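Reporting period: July. Prepared for the Pravow Resilience Fund.

## 1. Status

Work on backup power for the Wullel site is on schedule except for the transfer switch, covered in section 3. The battery bank and inverter are installed. The propane generator remains in place as the second source and has not been modified.

## 2. Battery bank

The bank was run through two full discharge tests at the load agreed in the grant plan. Usable energy was 3052 watt-hours in the first test. The second gave a slightly lower result, and the difference falls within the meter's stated error. Inverter output held at up to 685 watts with the well pump locked out. The pump cannot be started on battery alone – its starting current trips the inverter – so it stays on the generator circuit.

The low-voltage cutoff was raised one step after the first test. This shortens run time but should reduce wear on the cells. The revised setting is recorded in the site log.

## 3. Transfer switch

The switch supplied by Skinner arrived with the wrong neutral arrangement for this panel. A replacement has been ordered at no added cost. Until it is fitted, changeover is manual and the utility feed must be locked open before the generator breaker is closed. The county inspection has been moved to follow the replacement.

## 4. Costs

Spending for July was $246, all of it for cable, lugs and conduit fittings. Labor was covered under the earlier Jiso contract. No change to the total budget is requested. 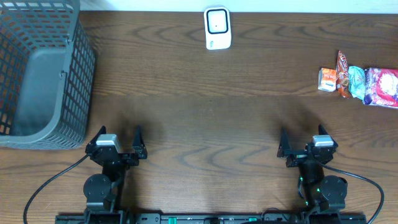

## 5. Next period

- Fit and test the replacement switch.
- Repeat the discharge test at the new cutoff setting.
- Run the generator under full load, including a pump start.
- Submit the wiring diagram to the county – the current draft still shows the old panel layout.

The inspection date will be sent separately once the county confirms it.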